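Rule 20

Tuesday, ten past six, and Imke Oltmanns still hadnt signed the sheet.

"Read it again," Joscha said.

She read it. Rule 20. No arm enters a box while another arm holds it. Two lines, her own wording, written in August after the bad week. Taped to every table at Dukside. Good rule. Slow rule. Zotex wanted 291 boxes by the end of the shift and they were 61 short.

"So one holds, the other waits."

"The other waits."
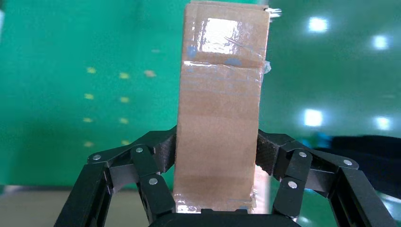 "And if it doesn't need to hold? If it just stands there?"

She hadn't thought of that. Or she had, in August, and was too tired to write it down. Standing near wasn't holding. Fingers open, clear of the cardboard. Stop button in somebodys hand, the whole time, not on a hook.

"Marlene will say you're bending it."

"Marlene can read it first."

So Marlene Baumgart read it. Twice, lips moving. Crossed out "near", wrote "clear of, and still". Crossed out "should". Handed the pen back.

"Who has the stop?"

"Me," said Joscha.

"Then stand where you can see both. Not by the window, the glare's terrible."

He moved. Imke said go.

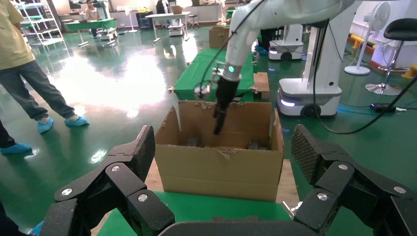 Rule 20, second draft

One arm goes in. The other stays open, clear of the box, and still. Stop in the hand. If you lose sight of either arm, press first and ask after.

Imke typed it with one finger, watching the table over the top of the screen. The white arm was down among the torn flaps again. Slower than she wanted. Fine. Slow was allowed.

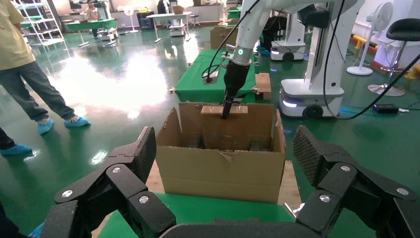
The white arm in the box, second draft in force.

"Sixty-one," Joscha said, not looking round.

"Don't count. Watch."

He watched. She signed the sheet, got the time wrong, fixed it, and went to find more tape.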